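Re: [club-list] Winter ladder, and the ball question
From: Oratile Zulu
Date: February 25, 2025

Oratile Zulu wrote:
> Thanks for the draft ladder rules. I'm fine with most of it
> but I still think the challenge limit is too tight. If you can
> only challenge two places up, anyone who joins late is stuck at
> the bottom until the clocks change. Also are we really going
> back to the Bahrami balls? I played two sets with them at
> Viruvby and they'd gone like plums by the end.
>
> And has anyone got a date for the doubles? I need to book
> leave and my manager is asking.
>
> Oratile

Hi Oratile, hi all,

Sorry for the slow reply, I've had the cold that's going round and then my son had it, and then I had it again (or the same one, coming back for its hat). Anyway I'm back on court and here goes.

Challenge limit first. You're right that two places is mean to late joiners. When we set it we had a ladder of twelve people and two places felt like plenty. It's now a good deal longer than that and I can see it would take you most of the spring to get anywhere near the top, even if you won every week. What about three places for everybody, but a new player gets one "free" challenge in their first month and can use it on anyone up to 7 places above? If they win they take the spot, if they lose they stay put and no harm done. I pinched this from the Letaser lot, who've been doing it for a couple of winters and seem happy enough. Their top four did moan a bit to begin with!

I'd keep the rule that you have to accept or decline within the week. I know people hate it. But last year we had one challenge that sat there from before Christmas until the daffodils, and both players were perfectly nice about it and both thought it was the other one's turn to ring.

Now the balls. I've got no great love for the Bahrami ones either, though I'd say in their defence that Viruvby is a horrible surface for any ball. That carpet takes the fluff off everything. On our own hard courts I've had a tin last three matches, with the last one getting a bit dead in the second set. The other ones people keep asking for, the Didano, are lovely for the first hour and cost quite a bit more. We got through 76 tins over the whole of last winter, so even a small difference per tin adds up, and it all comes out of the ladder fee. I'd like to hear from people who've played a full match with both, outdoors, in the damp. If it's only me and Oratile who care then we'll toss for it.

The other money thing is the lights. The quote for doing courts three and four came in at around 3000 pounds, which made me sit down, and that's without the new timer box. I don't think we can do it this season. We could do the timer box on its own and stop the business with the coins, as I've now had two tie-breaks finish in the dark and I lost both of them. (I was losing them in the light as well, to be fair.)
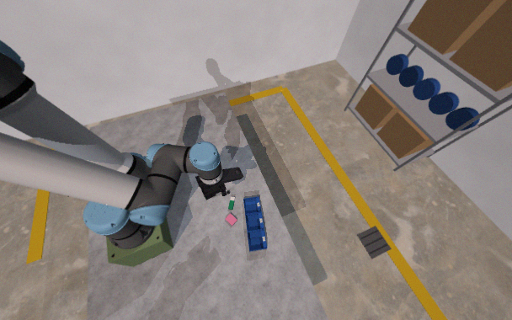

If we do go for the timer, it means the evening slots would be a fixed hour and a quarter, and the ladder rules need to say what happens when you run out of time. My suggestion is that if you're level on sets you play a first-to-ten tie-break as soon as there are fifteen minutes left, wherever you are in the third. It isn't very satisfying but it does mean you get a result and don't have to find another evening when both of you are free, which as we know takes a month.

Doubles. I've asked for the second weekend in March and I'm waiting to hear back about the clubhouse, so please don't book your leave on my say-so yet, Oratile, but I'd pencil it in. Same format as before, groups in the morning and knockout after lunch. I'd like to seed it by adding up the two players' ladder places, with anyone who isn't on the ladder counted as bottom. Last time we drew everything out of a hat and the two best pairs met in the first group match at nine in the morning, in hail, which was a waste.

Entry would be the same as last year and we've got 125 pounds left in the social kitty, so lunch is covered if people bring puddings. Could somebody other than me do the urn? I burnt myself on it last time.

Oh, and whoever left a racket bag by the net on court two (navy, one wristband in it and half a banana), I've got it. The banana has gone in the bin.

Shout if any of the ladder stuff looks daft, otherwise I'll write it up properly and stick it on the door.

Cheers for now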